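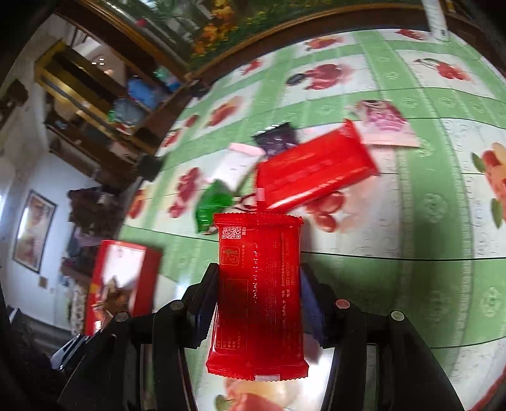 Bezawit Feyisa's aunt had left her the snack drawer, along with the apartment above it and a rent that had not gone up in twenty years. The drawer was the deep one under the counter. Her aunt had filled it over a long time from the import shop on Gulex Street, and when Bezawit tipped it out on the table the packets slid over one another and stopped in a heap. There was a green one, a white one with a pink strip at the end, a small dark one, a pale pink one with puffy lettering or artwork. The red ones she could not name at all. One of them had a square code near the top corner and a little figure dropping something into a bin, and the rest of the print was too small for her to read without her glasses, which were in the car.

She had until four o'clock. The man from Bensaid was coming to look at the kitchen, and he had said on the phone that he liked to see a place empty.

She got a grocery bag and started putting the packets in. Then she took them out again and got a second bag, one for what she would keep and one for what she would not. The trouble was that she didn't know what any of it was. Her aunt had known. Her aunt would put two packets next to a cup of tea and say the name of the shop as if that settled it.

"You don't have to like it," she used to say. "You only have to try it."

Bezawit had been nine the first time, and she had not liked it. It was something salty with a sweet edge and she had held it in her cheek until she could get to the bathroom. Her aunt noticed and said nothing, and the next week she put out a different one.

It was March and the heat in the building was still on. Bezawit opened the window over the sink. Downstairs someone was moving a table across a floor, a few inches at a time.

She opened the pale pink packet first. It was candy, soft, a little stale. She ate one piece and folded the top over. The green one was hard to tear and she used the scissors. She ate that standing up. After that she sat down, pulled the heap closer and went on, one bite from each, and wrote yes or no on the back of an envelope from the Wustolon gas company. The envelope said she owed 400 dollars. Her aunt had owed it, she corrected herself, and then she wasn't sure who did.

At ten to four there were more yeses than she had expected. The red packet was the last. She stood it up against the sugar bowl and looked at it for a while.

The bell rang early. The man had a tape measure on his belt and a folder with Grisov Property written on it, crossed out, and Bensaid written above. He looked at the table, the scissors and the torn wrappers.

"I thought it would be cleared," he said.

"It's nearly cleared."

He measured the wall by the stove. He measured the window. He asked if the drawers worked and she said the deep one stuck a little when it was full.

"Do you want one of these?" she said.

"What is it?"

"I don't know. My aunt bought them."

He thought about it, then put the tape measure down on the counter and pulled out the other chair. She tore the red packet open across the top and held it out to him first.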